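The Long Lesson of the Power Cord

An open day at the Limetti training hall shows how much of robotics is still patient, repeated handwork

Visitors to Limetti get a pair of shoe covers and a short talk about where not to walk. The covers are blue, and the people who work in the hall wear them too. The floor is green and shiny enough to show the lights.

The open day on 24 Mar 2026 drew 80 people, taken through in groups of eight. Most of us had come expecting to see machines walk. What we were shown was a table, two cardboard boxes and a bundle of black power cords.

The job is called Drolline on the schedule. A robot with two arms has to take hold of the cords in one box and move them to the other. Trinidad Painemal, who runs the sessions, said it sounded easy to her as well when she started. "A cup stays a cup when you pick it up," she said. "A cord turns into something else."
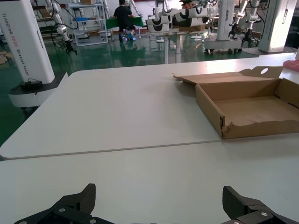 Why cords are hard

A rigid object has one shape, and a robot that knows the shape can plan a grip. A pile of cable has no fixed shape at all. Pull on one loop and three others tighten. The plugs add weight at the ends and catch on whatever they pass.

Boxes bring their own trouble. The ones used here are mailers with hinged lids, and a lid can get in the way of a wrist. They also wear out. The front edge of one on the table was already torn, and Painemal said her team keeps using them in that state. Customers' boxes are not new either. 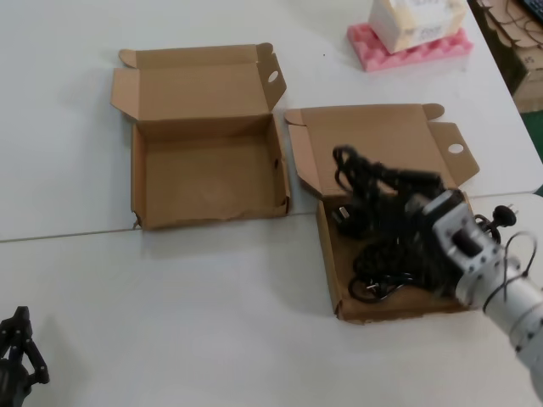 AT THE TABLE

Each attempt is recorded from several cameras, including small ones mounted near the grippers. The recordings go into a library that Limetti calls Odura. When we visited, it held 1784 attempts at the cord job, good and bad together. The bad ones stay in because a robot has to learn what a slipping grip looks like.

A session is 50 attempts. Between attempts someone resets the boxes and drops the cords back in, and there is a rule against arranging them neatly. Painemal said new staff break it without meaning to. They coil the cords the way they would at home — and the robot then learns about tidy cords, which it will rarely meet on a packing line.

I stood beside the table for a good part of the afternoon. The slow part is the approach, with the fingers over the pile before they close on a strand.
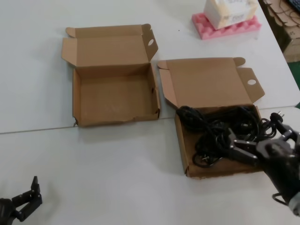 The firm's first customer for the skill is Jarman, which takes back used office equipment and sorts it for resale. Its workers spend much of the day separating leads and adapters by hand. A trial on its site is planned for April, with one robot and one sorting bench.

Painemal was careful about what the trial would prove. She wants to know how often a person has to step in, and for how long. Speed comes later. A person can clear a box of cords in seconds, and she doesn't expect to match that this year.

Toward the end, visitors put questions to her. The one asked most often was also the simplest.

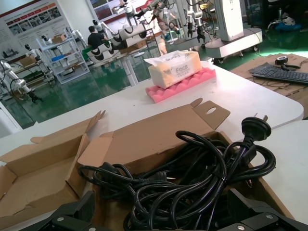

Why not just use a vacuum or a magnet to lift the cords?

Suction needs a flat, sealed surface, and a round cord doesn't offer one. Most cords are copper inside plastic, so a magnet has almost nothing to pull on. Fingers are slower, but they can close on a strand wherever it happens to lie.

The hall opens to visitors again in the fall, and places can be booked through Limetti's front desk.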